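Brudton Home and Storage Fair: was it worth the drive?

Print this page | E-mail to a friend

Filed under: Days Out, House & Garden

I should say up front that I don't believe in storage. I believe in owning less, and then failing at it. So the Brudton fair was always going to have a hard time with me, and the $44 family ticket didn't help. You pay that before parking.

The brochure promised 200 exhibitors. Perhaps there were, if you count the fudge stall and the people selling solar panels, who seem to turn up wherever there is a hall with a roof. The storage part took up one end of the main pavilion and we'd walked it by half past ten.

Drekach had the biggest stand, with a whole pretend kitchen you could open and shut. The drawers were lovely. I asked what the kitchen would cost and was given a form to fill in, so that someone could ring me and talk about my "journey". I put the form in my bag, where it still is. The only number on display anywhere was a sign claiming 3,129 happy homes, and I'd like to know who rang them all to check.

The Ama stand was more my speed: baskets, tubs, hooks, prices on stickers. No one chased me. The plastic baskets with the open grid sides are the sort my mother kept pegs in, and they've been renamed "modular organisers" and gone up accordingly. 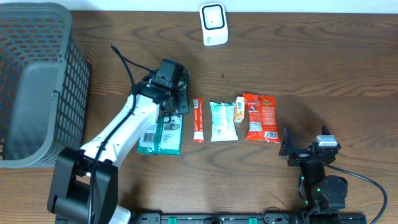 Page last changed: February

A grey basket on a wooden table looks well enough, I'll give it that. Whether it makes anyone tidier is another matter. Mine at home fill up with batteries of unknown charge and the manuals for things we no longer own.

At 11 we went to the free talk on "calm rooms", in a tent beside the generator. The speaker told us to hold each belonging and ask if it earned its place. My husband held his coffee and asked where the toilets were. There were 2, for the whole pavilion, and the line was the best attended thing at the fair.

Lunch was a pie from the Sithole Bakery van, and I have no complaints there. Good pastry, plenty of pepper, fair price. If they'd parked in town I could have had one without the ticket.

We left at two with one bag of hooks and a fridge magnet. I can't see us going back unless they drop the entry fee or put prices on the kitchens.

Comments

peggedout: We went on the last afternoon and Ama were knocking a bit off the tubs. Still not cheap.

Gumboots: Bit harsh. My kids loved the bunk beds up the back, did you miss those?

tess_m: Filled in the Drekach form. They've rung four times.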